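Sorting tables open at the former Trodach works

Aug 20, 2026

The large hall of the former Trodach works in Varnia has a new use. Since July a part of it is given to sorting, and the first tables are now in place, with plastic baskets in red, yellow and green for the small parts and toy blocks which people bring.

The idea came from Shirley Bramwell, who was for many years a teacher in the town. She wished to have a place where mixed boxes of building blocks can be sorted by colour and then given to nurseries. In the first weeks the project received 42 boxes, and 2,751 blocks were sorted and sent out again.

"The work is simple but it needs patience," said Mrs Bramwell. "When the colours are mixed in one tray, you must begin this tray again."

The hall was chosen for its good light and its high ceiling. Stelios Tsolakis, who prepared the room, said that the tables should have a plain grey top, so that a small block is easy to see on it. The baskets and trays stay at one end and the rest of the surface is kept for work.

Not everything is ready. Darren Furnival of the town's family centre has asked for lower tables, as the present ones are too high for younger children. He also would like to have labels on the baskets for those who do not see colours well. A decision is expected when the next 30 boxes have been done.

Nurseries that want to receive blocks can write to Sandra Hulme at the Trodach office. There is no charge, but the boxes must be collected. Each box holds up to 300 blocks.
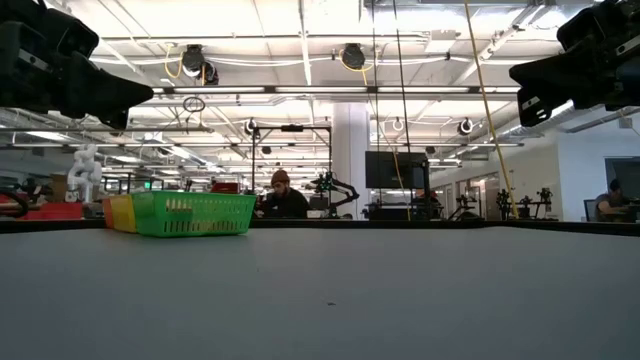
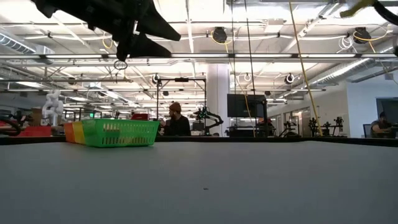
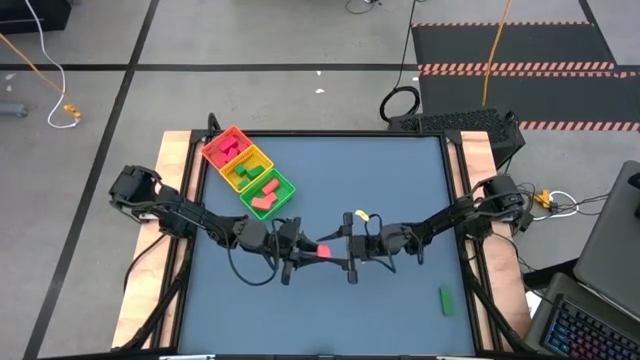

Sorting tables at the Trodach hall. In the last picture, blocks in the three trays and one green block standing on the table.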